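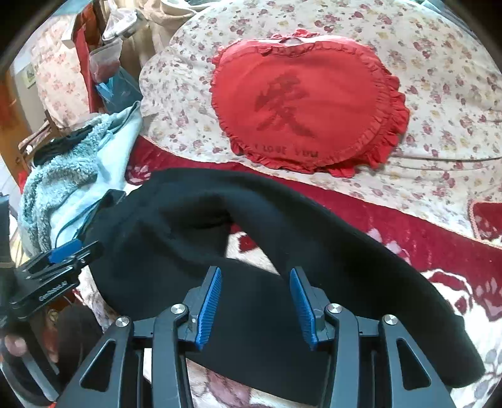
Figure 3. Black trousers laid diagonally across a bed, with the waist end bunched and the legs slightly apart.

3.2 Trousers and the bed as a folding surface

Trousers were the garment most often handled on the bed in the households that took part in the Brirarden study. Shirts and towels were commonly folded standing up, against the chest or over the forearm, but trousers were put down first. Figure 3 shows a typical starting position. The garment lies at an angle to its own final shape, the waist has gathered, and the legs have parted below the crotch so that the blanket shows between them. A deep crease runs towards the point where the legs divide. Participants in Gerkevwood referred to this crease as "the pull", and most of them dealt with it before they made any fold.

The order of work was more regular than our earlier interviews had suggested. In the interviews, participants described folding trousers as a matter of bringing one leg over the other and then halving the length. In the recorded sessions that step came late. It was preceded by a period of preparation in which the waistband was opened out, the crotch seam was drawn flat and the hems were brought level. We treat this preparation as a separate stage, coded as "setting", and distinguish it from "folding" proper, which begins when one layer is first laid on another. Of the 600 episodes coded for this section, those involving trousers had the longest setting stage of any garment type.

Two features of the bed appear to matter. The first is its softness. A waistband drawn across a table slides freely and often has to be corrected at the opposite end. On a blanket with a raised pile the cloth is held in place by friction, and a hem that has been positioned tends to stay there while attention moves to the waist. The same friction has a cost, as cloth that is dragged will ruck up the covering beneath it. Several participants lifted the garment clear and set it down again when a small adjustment was needed — a habit that was rare among those who used a table.

The second feature is contrast. Dark trousers are difficult to read against themselves. Seams, pockets and the overlap of the legs are all the same colour, and the person folding must judge them by shine and shadow. The outline, however, is easily seen when the covering is pale or patterned, as with the crimson, white and cream florals in Figure 3. Participants with plain dark bedspreads more often ran a hand down the outer seam to find the edge. We did not control for bed coverings at the time of recruitment, and the comparison should be read with that in mind.

Errors in this group were mostly errors of alignment. The commonest was a twisted leg, in which the inner and outer seams had changed places somewhere below the knee and the fault was noticed only when the hems failed to meet. The usual remedy was to return to the waist and begin the setting stage again. Coders recorded this as a restart only if every existing fold was undone; partial corrections were entered under the scheme set out by the Hutchins group, which allows up to 4 levels of repair. Where the two coders disagreed, the episode was reviewed jointly and the more cautious code was kept.

The finished shape varied a good deal between households. Some folded the length in half and hung the trousers over a rail, while others made thirds to suit a drawer or a shelf. Within a single household the shape was almost always the same, whoever did the work, and it generally followed from the storage available. In the Grikine homes, where wardrobes were shallow, the folded bundle was noticeably narrower and the crotch point was tucked inwards to give a straight side. Visits were repeated in September, after the change to heavier clothing, and the same household shapes were found again. Storage is taken up more fully in section 3.4.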